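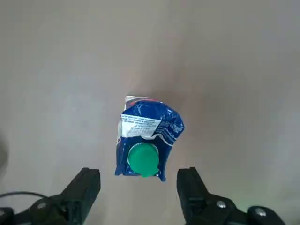
*Photo: Kanako Ueda*

May 20, 2025

So I finally made it to the Seixas open studios, and my feet are still complaining. The building has three floors of artists, one elevator that was out for the day, and a stairwell somebody had hung with tiny monotypes all the way up (smart, as everybody had to stop and breathe somewhere).

I'd gone mainly for Fludov, the printmaking collective on the second floor. I missed their winter show and have been sulking ever since. They had 37 new linocuts pinned edge to edge, no frames, no labels, just a typed price list on a clipboard that kept wandering off with people. Most of them were harbor subjects – cranes, ropes, gulls, a very grumpy ferry – and the blacks were gorgeous, so thick you wanted to run a fingernail over them. I didn't! I kept my hands in my pockets the whole time.

I bought one. It was 80 dollars, number three in the edition, a little row of sheds with the sky left as bare paper. I've moved it between the kitchen and the hallway twice already and it looks better in the hallway, but I'm never in the hallway.

Upstairs was more of a mixed bag. The big painting room had a group hang called Tadero, and I wanted to love it. Some of the canvases were lovely, especially two long gray-green ones by the window that changed every time a cloud went over. But they'd crammed so much in that you were always backing into somebody else's sculpture while trying to see a painting. Half as much work and I'd have stayed twice as long.

I ran into Kanako Ueda by the coffee table and we talked about paper for far too long. She's switched to a heavier Japanese sheet for her screenprints and says it drinks ink like crazy, so now she mixes everything thinner. She's also been cataloging her old work in Flavudeck and is up to 377 pieces, including student stuff she swears she'll never show me. (I'll keep asking.)

The Fludov prints stay up through the end of May, weekends only, and the door is on the alley side. If you go, look for the ferry on the left wall. I kind of wish I'd bought that one too.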